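Home | Guides | FAQ | Forms | Contact

Small claims over rented homes: common questions

Is there a limit on the amount I can claim?
Yes. The court covered by these pages hears claims up to 3000 dollars, excluding the filing fee. A larger claim may be reduced to fit, but the balance is then given up.

Do I need a lawyer?
No. Either side may bring one at its own cost. Legal fees are not added to the judgment unless the lease provides for them.

Who do I name as the defendant?
Name the party shown as landlord on the lease. If the lease names a company, such as Araújo Rentals, use its full registered name. A managing agent is named only if it signed in its own right.

What counts as evidence of condition?
The signed move-in checklist, dated photographs, repair invoices and written messages. Bring 2 copies of each item, one for the court and one for the other side.
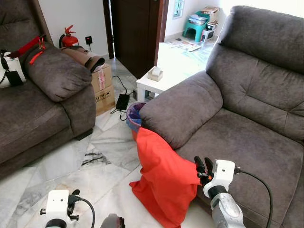

Living area with sofas and marble floor.

Can the landlord deduct for normal wear?
No. Faded fabric and light marks from ordinary use are wear. Burns, tears and missing items are damage. The amount allowed for damage depends on the age of the item.

How long does a hearing take?
Most are listed for a short morning session. Check in by the time printed on your notice. A claimant who is absent when the case is called may have it dismissed.

What if the other side does not pay?
A judgment is not collected by the court. You may apply for a wage or bank order once the appeal period has ended. Form 325 is used for both.

Filed under: Courts & Claims, Renting

This site uses cookies to remember your settings. Accept | Manage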